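# grarkine-recipes

Plain-text recipe set, potluck and salad stuff mostly. 446 recipes in `main`, 137 in `drafts`. Drafts are not tested, dont cook from them for company.

Maintained by Bożena Wasilewska. Keith Bright did the original typing up.

## What's in it

- `cold/` salads, slaws, dips, anything from the fridge
- `baked/` casseroles, bars, quick breads
- `jars/` pickles and jam. Read the note below first
- `drafts/` see above

One file per recipe. Title on line 1, servings on line 2, then ingredients, blank line, steps. No photos in the recipe files.
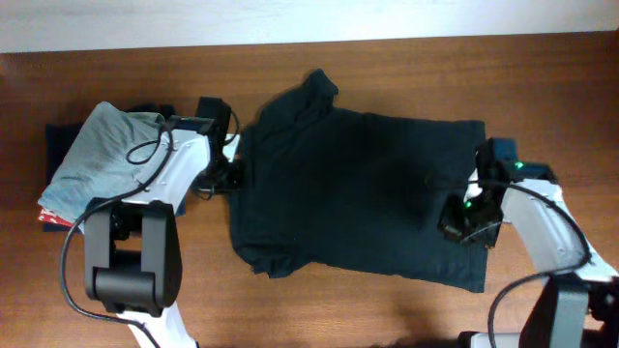 Dark green tee on the table, one gripper at the sleeve.

## Units

US cups and spoons everywhere. Butter in sticks or tablespoons. Oven temps in F. If you see a gram amount it came from Emil Berchtold and he means it, weigh it.

"Can" = regular soup size can unless it says big can. "Cream cheese" = one full block, softened. Leave it out on the counter, the microwave makes it weepy.

## Known problems

- Potato salad shows up twice under differnt titles. The one with pickle juice is the good one
- Broccoli slaw says 100 raisins. Typo in the card, never fixed. Use a handful
- Poppy seed dressing makes way too much, halve it
- `baked/lemon-bars.txt` missing the bake time. Pull them when the middle barely jiggles
- Jar recipes are old family ones, NOT checked for safe canning. Keep in the fridge

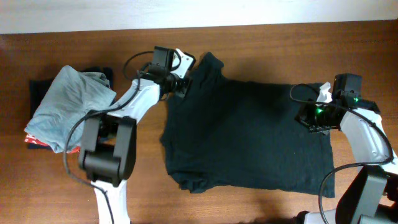

Substitutions are in `subs.txt`. Sour cream and plain yogurt swap fine in anything cold, less fine in the casseroles (it splits). Whipped topping from the tub can be real whipped cream but then eat it same day.

## Adding a recipe

Cook it at least twice. Write what you did, not what the card says. Send it to Úna Gilmartin or open a pull request. No "season to taste" on its own please, give a starting amount.

## Changes

February: merged the Vestside church supper cards, fixed servings on the dips, dropped three jello things no one would own up to.

## License

Cook it, copy it, print it. Keep the name of whoever sent it in.

Comments

Ferenc Sipos: cucumber salad says 1 cup vinegar, is that right? seems like a lot

Bożena Wasilewska: half a cup. Fixing tonight

K. Bright: the seven layer one needs to sit overnight, pls add

Related

- tavivine-soups
- grarkine-menu-planner
- Leitner cookie cards, scanned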